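厨房里的“祖传妙招”，有几条真的值得做

网上流传的厨房窍门，我的看法一向是先别信，自己试过再说。试下来，多数没什么害处，也没什么用处；少数几条确实省事；还有几条纯粹是给人添活儿。下面按用得着的频率排，没有讲到的，多半是我懒得再试。

切洋葱不流泪

说法很多：嘴里含口水、点根蜡烛、戴泳镜、把洋葱放进冰箱、刀上抹醋。含水那条我试过好几回，照样流泪，还差点呛着。蜡烛更玄，除了多一股蜡味，看不出有什么变化。泳镜当然有效，可为了炒一盘洋葱肉丝去翻柜子找泳镜，这笔账自己算。

冷藏倒有一点道理。洋葱凉了，那股冲劲儿会弱一些，提前半小时放进去就行，不必过夜。比冷藏更管用的是刀快。钝刀是把洋葱压烂的，汁水四溅，眼睛能好受才怪。根部那一头留到最后再切，顺便也不容易散。

磨刀：碗底、报纸和磨刀石

用瓷碗底蹭刀，这招是真的，但别指望太多。碗底那一圈没上釉的粗边能把卷了的刃口蹭直一点，应付一顿饭可以。刀要是已经钝到切番茄打滑，蹭一晚上也没用。

报纸擦刀、锡纸剪几下剪刀就变快，这些我持保留态度。剪完锡纸，剪刀也许顺手了那么一阵子，第二天还是老样子。

老老实实买块磨刀石，角度保持在16度上下，两面各推几下，手稳比什么都要紧。商家喜欢卖带滚轮的拉式磨刀器，我用过一个Bolley的，快是快，刃口啃得像锯子。便宜刀随它去，好刀别往里拉。

砧板要不要用盐水泡

“新木砧板用浓盐水泡一夜，一辈子不裂。”这话我从小听到大，家里那块泡过的照裂不误。木头怕的是忽干忽湿，泡一夜再拿到太阳底下晒，等于故意折腾它。

我现在的做法很简单：用完马上冲，抹布擦干，竖着放，两面都能透气。一个月上一次食品级矿物油，薄薄一层，放一晚再擦掉多余的。别用炒菜的油，日子久了会发黏，还有哈喇味。至于柠檬加粗盐搓砧板，去味有一点效果，消毒就别想了。切生肉另备一块板，比搓多少个柠檬都实在。

还有人说砧板底下垫湿抹布可以防滑。这条是真的，而且不花钱，湿厨房纸也行，铺平，拧到不滴水。台面越光滑越用得上。 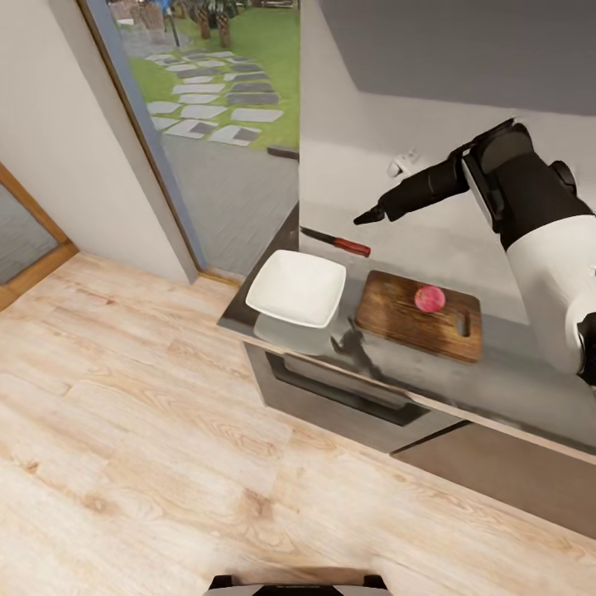 水果防变色

切开的苹果泡盐水，有用，但得淡，一碗凉水放一小撮盐，泡几分钟捞出来冲一下。照某些帖子的比例去放，孩子咬一口就吐了。柠檬水也行，只是苹果会变酸，各人口味不同。

用橡皮筋把切好的苹果箍回原样，这个我原以为是胡扯，结果还不错，带饭的时候好使。前提是刀口干净，几瓣能严丝合缝地对上。切得歪歪扭扭，箍几道都白搭。

蜂蜜水、汽水、维生素片化水，都有人推荐。效果跟柠檬水差不多，东西还更贵，我看不出为什么要换。

冰箱除味：茶叶、咖啡渣、小苏打

三样我都放过。咖啡渣最容易坏事，没晾干就放进去，一个多星期就长毛，冰箱里反倒多了一种味道。茶叶包摆着好看。小苏打敞口放一碟，勉强算有点作用，记得换。

那种卖得挺贵的除味盒，我买过一个Skestton的，说明书写着管80天。拆开来一看是一小包活性炭。没到日子，隔壁那半颗榴莲就已经占了上风。真正解决问题的是把剩菜盖严，把渗了汤汁的隔板抽出来洗。这个办法没人卖得出钱，所以也没什么人写文章夸它。

烧焦的锅底

先放水，再放两勺小苏打，小火煮开，关火等它凉。焦块不太厚的话，木铲一推就掉。这条我服气。

加白醋再加小苏打，冒一大堆泡，看着热闹，其实两样东西互相抵消了，剩下的跟淡盐水没多大差别。想用醋就单用醋，对付水垢很好；想用小苏打就单用小苏打。铝锅别煮小苏打，会发黑。不粘锅更不要拿钢丝球试运气。

有人问可乐煮锅行不行。行，就是锅外面溅得到处发黏，洗完锅还得洗灶台。

米里放大蒜防虫

试了7个月，米缸里放了剥开的蒜瓣，虫照样来，米还带蒜味。花椒包稍微强一点，我也不敢打包票。买回来的米分成小袋，先冷冻几天再收进密封桶，拿出来时等袋子回到室温再拆，免得返潮，之后就没再见过虫。少买一点、勤买一点也行，家里就两口人，何必囤16公斤。

抹布和海绵

微波炉加热湿海绵来杀菌，流传得很广。我不推荐，海绵里要是夹着金属丝会打火，水分不够还可能烤焦，捞出来又烫手。旧海绵该扔就扔，两周一换花不了几个钱。抹布用开水煮，煮完一定要摊开晾透，团在水池边上等于白煮。

顺带说一句，超市里按颜色分区的那种抹布，红的擦灶台、蓝的擦碗，想法不坏。我家坚持到第二个星期二，就全混了。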